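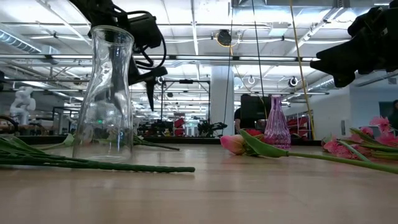
Two grippers, a glass vase and a pink tulip.

A gripper is a robot's hand. A hard vase and a thin stem need different amounts of squeeze. To compare two settings, Rhona Jardine gives each one 30 tries at the same job: pick up a flower, put it in a vase. A try counts if the stem ends up inside.

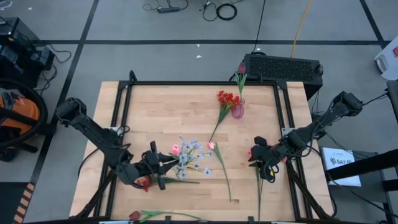
Each arm has its own gripper, so the controller must also keep the two from bumping. The controller is the computer that tells the motors when to move. Every try goes in a table, including the misses. The full test has 302 tries.

Last updated: Sep 11, 2024
This site uses cookies. Accept | Settings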